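Clullari gripper comparison

The Clullari gripper comparison is a bench procedure for rating small two-finger robotic grippers on the handling of desktop computer processors. It is used to choose end effectors for board-level disassembly and refitting cells. The procedure takes its name from the Clullari workshop, where it was first written down as an internal test sheet. A revised sheet, numbered 2507, is the version in general use.

Background

Processor handling is treated as a hard case for small grippers. The part is thin, its underside must not be touched, and the usable grip surface is limited to the edges of the package. The socket area is also crowded. Memory slots on either side limit how far the fingers can open, and the retention hardware limits the angle of approach.

Earlier comparisons by Marska used flat metal blanks in an open fixture. Results from those trials did not carry over well to complete machines, where finger width and the shape of the outer links decided whether a gripper could reach the socket at all. The Clullari sheet therefore calls for a full chassis with the motherboard left in place.

Procedure

Each gripper is fitted to the same arm and run through 100 cycles, split evenly between removal and placement. The first 50 are removals. The load plate is opened by hand before the arm moves in, and closing it again is not part of the score.

A wrist camera supplies the only view used for alignment. It is fixed behind the fingers so that the fingertips and the socket can be seen together during the final approach. 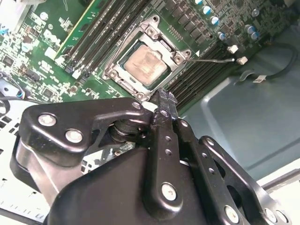
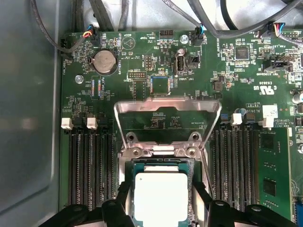
Scoring covers four items: grip on the first attempt, tilt of the package during the lift, contact with any part of the retention mechanism, and final seating. A drop ends the run for that gripper. Contact with the socket pins also ends the run, and the socket is inspected under magnification before another gripper is mounted.

Grip force is set once, before the first cycle, and may not be changed. Operators may adjust approach height between cycles -- the sheet allows 6 such changes per run -- but each one is logged.

Finger types

Parallel-jaw fingers hold the package level but need more side clearance. Linkage fingers fold into a smaller space, though their tips move along an arc as they close, and the arm has to correct for the change in height. The Beaudoin linkage design is often taken as the reference for the second group. Padded tips give a wider margin on grip force. They also pick up thermal paste, so the sheet requires cleaning at fixed intervals.

Limitations

The procedure says little about speed, as cycle time is recorded but not scored. It also depends on the camera mount. Wondbridge repeated the comparison with a lower mount and found that two linkage grippers changed places in the ranking, mainly through better sight of the near edge of the package. Later copies of the sheet give the mounting height as a required entry.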